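Drellel Building Services
Quarterly Walk-Through Checklist – Electrical and Egress
Site: Bremley Annex, ground floor
Date: 20 July 2018
Form revision: 6

Ratings: S = satisfactory, R = repair needed, N = not inspected

1. EXITS AND ROUTES

1.1 Exit doors open fully with one motion – S
1.2 Route widths clear to marked line – R
Comment: Stacked chairs in the north corridor reduce the clear width. Move to the store room. Same finding in January.
1.3 Exit signs lit on normal power – S
1.4 Exit signs lit on battery – R
Comment: Sign over the loading door went dark before the end of the test. Replace battery pack and retest. The other signs held for the full period.
1.5 Door closers latch from any position – S
Comment: Closer on the Ilari stairwell door is slow in the last few inches but does latch. Adjust at next service.

2. PANELS AND BRANCH CIRCUITS

2.1 Working space in front of panels clear – S
2.2 Panel directory current and legible – R
Comment: The 200 amp panel directory still lists the old kitchen circuits. Circuit 19 is labeled "spare" but carries load. Trace and relabel before any further work on this panel.
2.3 Unused openings closed – S
2.4 Covers in place on all boxes – R
Comment: One blank cover missing above the ceiling tile outside the meter closet. No exposed conductor, but the box is open to dust.
2.5 Ground fault receptacles trip and reset – S
Comment: Tested with the plug-in tester and with the built-in button. The receptacle beside the janitor sink is stiff to reset. Not a failure at this time.

Main meter reading at start of walk-through was 2,937. Entered here for the utility log only; no action is attached to it.

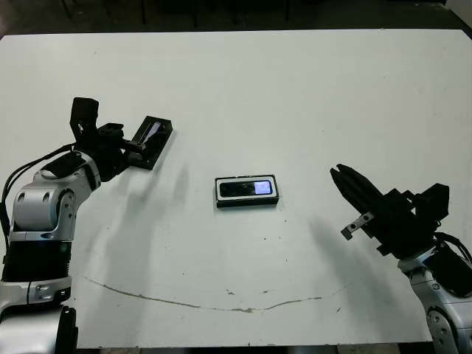
Extension cords remain the most common finding on this floor. A cord that has been in the same place for two inspections in a row is treated as permanent wiring and must be replaced with a fixed outlet. Cords may not pass under mats, through door openings or above ceiling tiles. Power strips plugged into other power strips are to be separated on the spot and noted under 3.2.

3. CORDS AND PORTABLE EQUIPMENT

3.1 No cords in use as permanent wiring – R
Comment: Brown cord behind the copier, second inspection running. Work order opened for a wall outlet.
3.2 No power strips connected in series – S
3.3 Plugs and strain reliefs intact – S
3.4 Space heaters listed and tagged – N
Comment: Heaters are in summer storage. Inspect when issued.

4. FIRE EXTINGUISHERS AND ALARM

4.1 Extinguishers mounted, sealed and in date – S
4.2 Pull stations unobstructed – S
4.3 Horn and strobe test – N
Comment: Scheduled with the alarm contractor, Bühler. Attach their report to this form when received.

FOLLOW-UP

Items 1.2 and 1.4 are to be closed within 6 working days. Items 2.2, 2.4 and 3.1 may be grouped into one electrician visit. The panel must be locked out while the directory is being traced – portable lockout kit is in the meter closet.

Return the completed form to the Drellel site office. Keep one copy in the panel room binder.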